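The woman who manages short-stay apartments for Gruvico in Jikville has been renting rooms to strangers for most of her working life. She asked us to leave her name out, as her guests "don't need to look me up." We met in the office on Guthrie Street at ten in the morning, between a checkout and a broken lock.

She started with one room over a hardware store. The firm now has 50 units, most of them one-bedrooms, and she has slept in every one.

"You find out what's wrong with a place at two in the morning," she said. "The fridge hums, or the street light comes in over the curtain. I write it down and somebody fixes it." 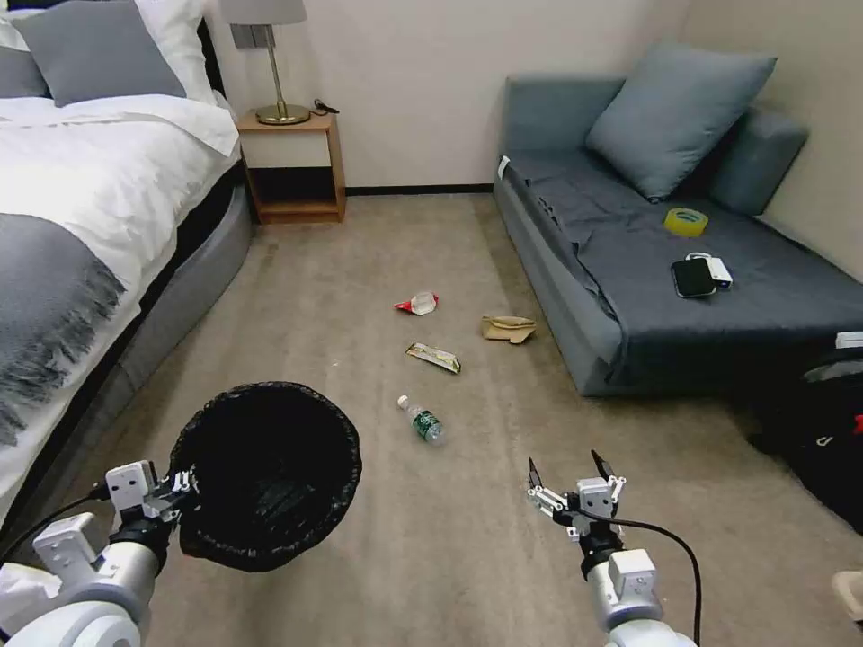 A water bottle and other litter on a bedroom carpet.

Trash is rarely her biggest complaint. Keys are. Last year the office logged 283 calls outside business hours, and most came from people standing in a hallway with the wrong code.

"They're tired, they've got bags, and they read me the code from the wrong email," she said. "I don't argue. I give them the code again."

She has firm views on what a rental needs. A good mattress comes first, then a lamp you can reach without getting up. 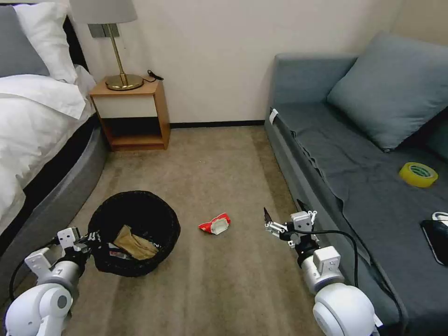
After that she would spend money on the shower before anything in the kitchen. Most of her guests stay 3 nights and never turn on the oven.

She also keeps prices flat through the summer, when other owners in Jikville raise theirs. "I'd like the same people back in March," she said. "March is when I need them."

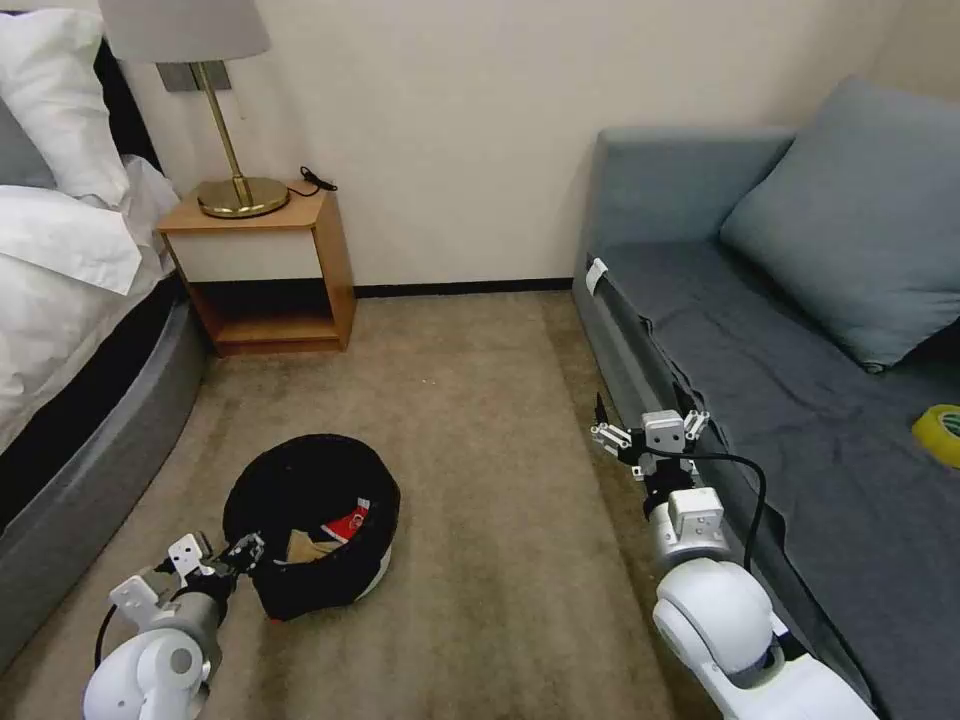
Do you charge guests for damage?

"Only if it's big. A wine glass is my problem. One man flooded the Husach building and the bill was over $1000, so that one went to his insurance."

She said the work has changed less than people think. Booking moved to phones and the paper ledger went away, but guests still want to know where to park and where to get breakfast.

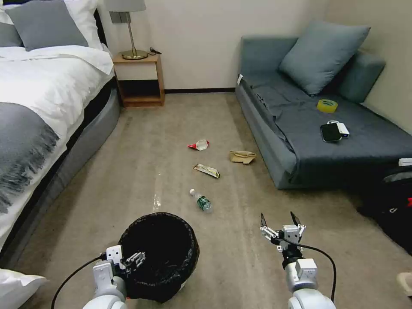 Gruvico Guest Services | Jikville Office

Her own vacations are short. She stays in motels, strips the bed before she leaves and puts the towels in the tub.

"I can't help it," she said. "My sister says I should get paid for it."

The phone rang twice while we talked. The second call was the locksmith, and she went downstairs to let him in.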